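Section 6: Putting Your Zimthorpe Figures Together

Hi again! If you skipped ahead to this section because you just want to build the little guys, I don't blame you, but please go back and read the part about washing your hands first. Hand lotion and matte plastic do not get along, and I learned that on a purple one I was very fond of.

I'm using the purple and dark gray set for this section. Your colors may vary, and the steps are the same for all of them. 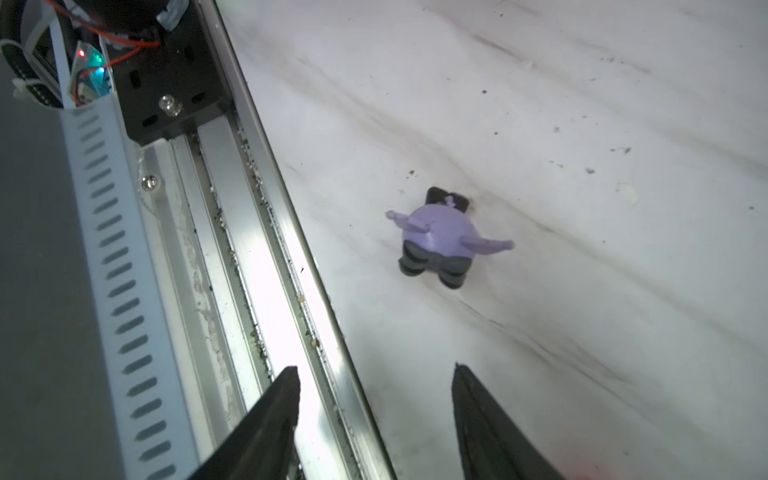
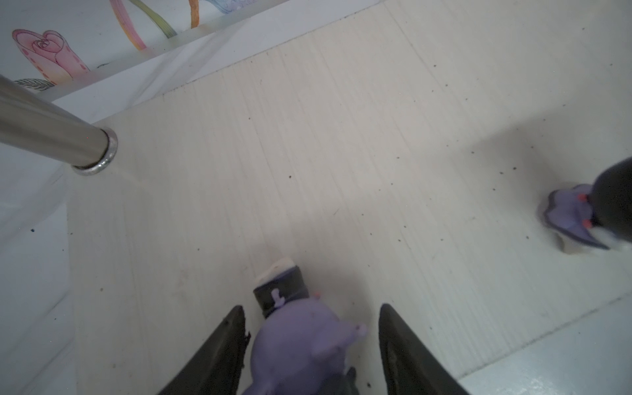

Before you start

Clear yourself a patch of table. A white or pale surface is my favorite because the small pegs show up so much better on it (I once spent a whole evening looking for a black peg on a black desk). You'll want good light, a soft dry brush and the shallow tray that came in the Grernex box. Tip the parts into the tray, not onto the table. They roll!

Building a figure

1. Find the body. It's the biggest rounded piece in the bag. Run your thumb around the underside and feel for two sockets. If there's a thin whisker of plastic across either one, pick it off with a fingernail.

2. Press in the feet. Start each one straight, then give it a quarter turn until it stops. You should feel a soft bump. No bump means it's only halfway in, and it'll drop off the first time you lift the figure.

3. Now the arms. They're the thinnest parts in the whole kit, so hold them close to the body end and push gently. I like one up and one out, as if they're waving at a bus, but you do you.

Caution: never pull a figure out of the tray by an arm. Pick it up by the body, every time. I keep spare arms in an old mint tin, and I'd love for you not to need one.

4. Add the top piece last. Line it up with the peg and press down with one flat finger. It should sit snug without any wobble.

Note: if the top piece won't go on, check that you haven't grabbed one from the Mulledance set. They look nearly the same in the bag, but the hole is smaller. Forcing it will split the peg, and then you're into glue, and glue is a whole other section (see page 80).

5. Stand the figure up and let go. If it leans, twist the feet a little at a time until it doesn't. Mine usually take two or three tries.

Cleaning

Dust and crumbs love the gaps around the feet. Brush from the top down, and wipe the table while you're at it, or you'll be brushing the same specks off again tomorrow. For sticky spots, use a barely damp cloth. Please don't soak anything, and keep the figures out of the dishwasher. The heat softens the arms and they never quite go back.

Putting them away

Lay each figure on its back in the Vrettos case with the arms pointing toward the lid. Feet go in the deep end. If the lid doesn't close on its own weight, somebody's arm is in the way, so open it up and have a look before you press.

Spare parts are listed by number at the back of the manual. The most common one is 321, the plain peg, and I'd order a few extra while you're at it. They're tiny and the vacuum cleaner is always hungry.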